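Water Hardness and Descaling Intervals at the Miltholm Kitchens

The February readings are in for the shared kitchens at Miltholm, and they explain most of the service calls logged over the winter. Hardness at the incoming main measured 200 mg/L as calcium carbonate. The softened line in the east kitchen measured 116 mg/L at the tap, well above where it should be after treatment. The west kitchen has no softener and reads the same as the main.

At 200 mg/L, scale forms quickly on any surface that heats water. The first parts to suffer are the heating elements in the dishwashers and the countertop boilers. A thin layer of carbonate on an element acts as insulation. The element runs hotter to deliver the same heat to the water, the thermostat cycles later, and the element fails early. Cold-water fittings scale more slowly, but aerators and spray heads still clog at the screen.

The east kitchen softener is a single-tank unit from Sjöberg, installed when the kitchen was refitted. It regenerates by volume, and the controller was set to start a cycle every 1,000 gallons. That setting assumes softer supply water than we have. By the end of each run the resin was spent and hard water was passing straight through, so the tap reading depended on when the sample was drawn. Aatos Toivonen reset the controller to regenerate earlier and raised the salt dose by one step. The brine tank had also bridged: a crust of salt had formed over an empty space, and the tank looked full from above. The crust has been broken up and the tank refilled with pellets. Please do not top it up with table salt or rock salt. Both leave residue in the brine well.

The bypass valve is on the wall side of the tank. It was found partly open. With the valve in that position, some untreated water mixes into the softened line regardless of how well the resin is working. It is now fully closed and tagged. If the tag is missing, report it before using the boilers.

Descaling intervals change as follows. Countertop boilers in the west kitchen go to every 4 weeks. Those in the east kitchen stay on the old schedule until the next reading. Dishwashers in both kitchens get a citric acid cycle at the same visit as the boilers, run empty, with the detergent drawer rinsed beforehand. Kettles are the responsibility of whoever is using the kitchen.
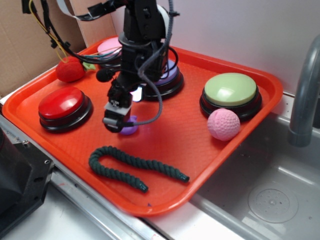 Use citric acid only. The Bokitz descaler that was kept under the sinks has been withdrawn. It is stronger than we need, and its label warns against contact with aluminum, which rules out several of the older boilers. Unopened bottles can be left on the shelf by the supply room door.

For aerators, unscrew the housing by hand, note the order of the screens and washer, and soak the metal parts in warm citric acid solution for half an hour. Rinse, reassemble in the same order, and run the cold tap for a minute. If the flow is still weak, check the shutoff valve under the basin before taking anything else apart.

A quote has been requested from Volta for a twin-tank softener to serve both kitchens from one point. The advantage of two tanks is that one stays in service while the other regenerates. The open question is floor drain capacity, as the brine discharge would go through the same line as the west kitchen dishwashers.

Samples for the next reading will be drawn at both kitchen taps, once just before regeneration and once after. Please leave the sample bottles on the windowsill where they are.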